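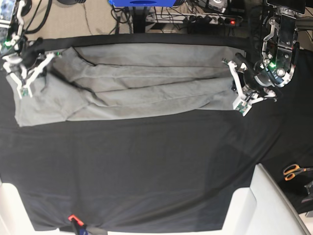 Slide 1 – Title, who we are

Valter Lunde, Monstead robotics club. Say it slow, mic is bad in that room.
Talk is 12 min, questions after. Don't read the slides.

Slide 2 – Why cloth

Everybody expects blocks. Blocks keep their shape, cloth doesn't. Grab it in one spot and the whole thing moves.
Two arms, one gripper each end. Gray cloth on black – easy for the software to tell apart. We tried a dark towel in October, total mess, skip the details unless someone asks.
Point at the creases. Every one of those is a place the edge finder can get fooled.

Slide 3 – The team and the split

3 students on arms, 3 on software. Thank the Tkachuk lab for bench time!! forgot last year, do not forget again.
Arms group: grippers, wiring, mounts. Software group: everything that gets blamed.

Slide 4 – How we teach it

A person drives both arms through the fold, we record it, model learns from the recordings.
1,116 recordings so far. Pause here, let the number sit.
Most are short. A lot are bad. We kept the bad ones in a seperate folder and that turned out useful – mention Vultex, our sorting script, name was a joke that stuck.

Slide 5 – What goes wrong

3 big ones:
– one finger lands on top of the cloth, the other misses under it
– both arms pull at once and the cloth goes tight like a rope
– picks up two layers when it wanted one
Play the rope clip. Wait for the laugh. If video won't load just move on, don't fiddle.

Slide 6 – Stuff we'd tell a new team

Clamp your table cover down. We lost a week to a cover that crept.
Label cables before you need to.
Write down who changed what. Amimby (the arm config tool, ours) does this now, before it was sticky notes.
Start with the long fold. Corners later. We did corners first, dumb.

Slide 7 – Next

Full fold, then stack. Then a shirt maybe?? don't promise the shirt.
Want to have the stack working before the spring open house. Need a second laptop, ask the room nicely.

Slide 8 – Questions

Probable ones: cost (look at the handout), can it do socks (no), how do you join (meetings start 4:30, no experience needed, bring a charger).
Repo link stays up on this slide, leave it on screen while poeple pack up.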